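14 de julio de 2025

He dormido mal por el calor y a las cuatro ya estaba despierto. He regado los tomates antes de que diera el sol. Las dos matas del fondo siguen amarillas – creo que es falta de hierro, aunque en la tienda de Wumar me dijeron que era exceso de agua.

Por la mañana he ido a Pidemside a recoger las tejas. Pedí 400 y faltaba una caja. Me la traen en agosto. El tejado del cobertizo tendrá que esperar y lo he tapado otra vez con la lona.

He comido tarde, arroz y lo que quedaba de ayer. Después he leído 21 páginas del libro sobre el canal de Cloneditz. El capítulo de las esclusas se hace largo. Lo dejo marcado para mañana.

Por la tarde ha tronado hacia el norte y no ha caído nada. Tengo que comprar cuerda, pilas y semillas de acelga.

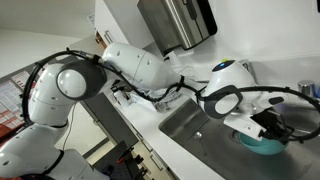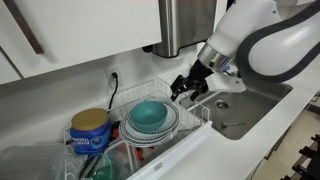 El fregadero y la encimera blanca. En la segunda foto, el escurreplatos con el cuenco encima de los platos.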